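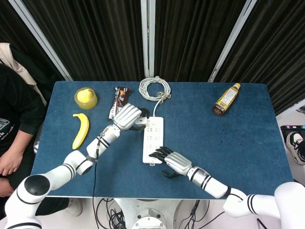 Informe de seguimiento al Fondo Trillberg: consumo eléctrico doméstico en Nam y Satero

Julio. Por el equipo técnico de la asociación Grurik

Este informe corresponde al segundo período del proyecto y recoge lo hecho desde la entrega anterior. Los justificantes de gasto van en documento aparte, con la numeración que nos pidió el Fondo en su última revisión.

Visitas a domicilio

Hemos completado 44 visitas en los dos barrios. En cada una se revisan las facturas de los últimos meses, la potencia contratada y el uso de los aparatos principales, y se deja a la familia una hoja con recomendaciones. El reparto ha sido desigual. En Satero las derivaciones de servicios sociales llegaron pronto y la agenda se llenó en las primeras semanas. En Nam hubo que empezar casi de cero, con carteles en los portales y una mesa informativa a la puerta del mercado.

La potencia contratada sigue siendo el punto en el que más se puede ahorrar con menos esfuerzo. En 14 hogares era superior a la necesaria y hemos tramitado el cambio con la comercializadora. Varios de esos expedientes están todavía pendientes de respuesta. En las viviendas de alquiler el trámite es más lento, porque el contrato de luz suele estar a nombre del propietario y hay que conseguir su firma.

El segundo asunto más frecuente es el bono social. Muchas familias que cumplen los requisitos no lo habían solicitado o lo habían perdido al no renovarlo a tiempo. Preparamos la documentación durante la propia visita y, si falta algún papel, citamos a la persona en el local de Grurik. El certificado de empadronamiento es el que más retrasos causa.

En cuanto a los aparatos, el gasto se concentra en el termo eléctrico y en las estufas de resistencia. El consumo en reposo de televisores y equipos de música pesa menos de lo que las familias suponen. Lo explicamos así, aunque seguimos recomendando las regletas con interruptor donde hay varios equipos juntos. También insistimos en no conectar calefactores a una regleta compartida, práctica habitual en los pisos antiguos con pocos enchufes.

Talleres

Se han celebrado 2 talleres abiertos, uno en cada barrio. Entre ambos asistieron unas 40 personas. El de Satero se hizo por la tarde, a las 18:00, y el de Nam por la mañana. El horario de mañana dejó fuera a quienes trabajan, y en el próximo período lo cambiaremos.

La parte que mejor funcionó fue la lectura de facturas. Pedimos a los asistentes que trajeran la suya y se trabajó sobre casos reales, tapando los datos personales. La explicación sobre tramos horarios resultó demasiado larga. Hemos reducido ese bloque y preparado una tabla de una sola cara para colgar en la cocina.

Incidencias

El retraso más importante afecta a los medidores de consumo que se prestan a las familias. El proveedor sirvió el pedido incompleto y las lecturas de Nam empezaron más tarde de lo previsto. No disponemos aún de una serie comparable entre los dos barrios, de modo que en este informe no damos cifras de ahorro. Las incluiremos en el próximo, con los datos de invierno.

Hubo también varias visitas anuladas el mismo día. Desde mayo llamamos la tarde anterior para confirmar y las anulaciones han bajado.

En algunas viviendas encontramos instalaciones en mal estado: cuadros sin diferencial, cables sin protección, enchufes con señales de calentamiento. Arreglarlas queda fuera del proyecto. Informamos por escrito a la familia y, con su permiso, al servicio municipal de vivienda. Nos gustaría tratar con el Fondo si cabe destinar a pequeñas reparaciones el remanente de la partida de desplazamientos.

Presupuesto

El gasto se ajusta a lo aprobado, salvo en desplazamientos, que ha quedado por debajo, y en impresión, que se ha superado ligeramente por la reedición de la hoja de recomendaciones. No solicitamos ampliación.

Próximo período

Entre septiembre y diciembre están previstas las segundas visitas a los hogares con medidor, un nuevo taller en Nam en horario de tarde y el cierre de los expedientes de potencia pendientes. El borrador del informe final se enviará al Fondo en enero.

Compartido 14 veces · 2 comentarios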